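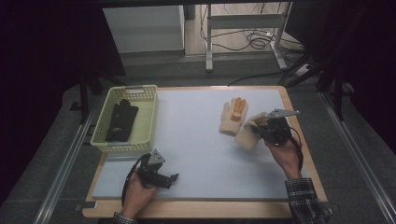
Knit gloves and a plastic basket on a foam board.

Bench notes: hardness testing on thin sheet

The Durnthorpe lab has revised its procedure for indentation hardness on thin metal sheet, and the new version applies from May. The main change concerns the ratio of sheet thickness to indent depth. The sheet must now be at least 10 times as thick as the indent is deep. Where a specimen falls short of that, the operator drops to a lighter load and repeats the test on a fresh area.

Stacking two sheets to make up the thickness is no longer accepted. The interface between them moves under load and the reading comes out low.

Surface finish has also been tightened. Specimens are ground to 400 grit before the first indent, and the back face is checked for burrs – a raised edge lets the sheet flex on the anvil. Any indent that leaves a mark on the back face is void.

Dwell time at full load stays at 10 seconds. The Clillia tester holds this automatically, but on the older Jombridge unit it has to be set by hand at the start of each batch.

Reports should list the load, the dwell time and every single reading, along with the mean. Reference blocks for both machines are kept in the cabinet next to the Odukoya polisher.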